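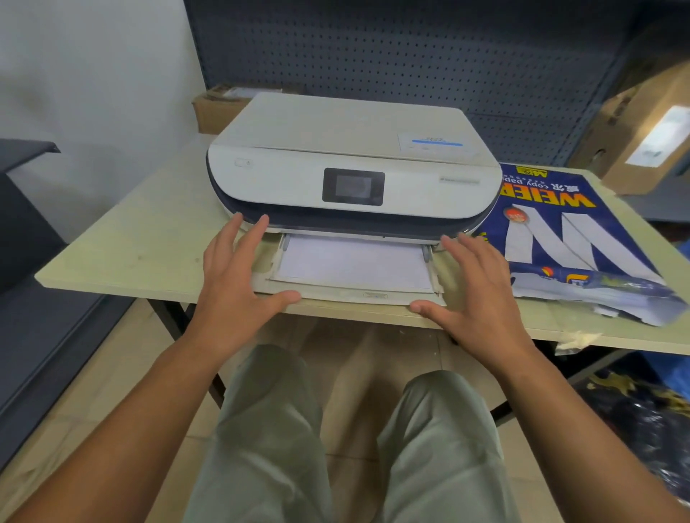

Visit to the Murnusard paper mill, 9 February 2020

We left the parking lot at Kandis just after breakfast and got to the mill with time to spare. The open day runs twice a year, once in winter and again in June, and the winter one is quieter. Our group was let in through the side gate and given earplugs and hairnets.

Thulani Venter led the tour. He started in the pulp house and has worked most of the jobs on site, so he could answer nearly everything. The first stop was the pulpers, two big tubs where bales of dry pulp are broken up in water. It smells like wet cardboard and the floor shakes a little.

The paper machine is in the next building and is 156 feet long. The wet end is the part to see. The stock goes onto the wire almost as thin as milk, and by the time it reaches the presses it holds together as a sheet. After that come the dryers, which are under hoods, so you mostly feel the heat. The walkway is narrow and we had to go single file.

Most of what the mill makes is office paper, sold under the Cinulora name in the ordinary 20 lb weight. I asked about curl, as I get a lot of it at home in damp weather. Venter said to keep the ream wrapped until it is needed and to load it with the side marked on the wrapper facing the print - which side that means in the tray depends on the printer.

The testing room was the best part for me. They tear, fold and weigh samples from each reel, and we were allowed to try the folding tester. My strip broke at 100 double folds. The one from the Ngcobo recycled line went sooner.

Lunch was soup and rolls in the canteen, included in the ticket. The small shop sells offcuts by weight, cash only. Wear closed shoes, as they turn people away in sandals. The stairs up to the machine floor are steep and there is no elevator for visitors.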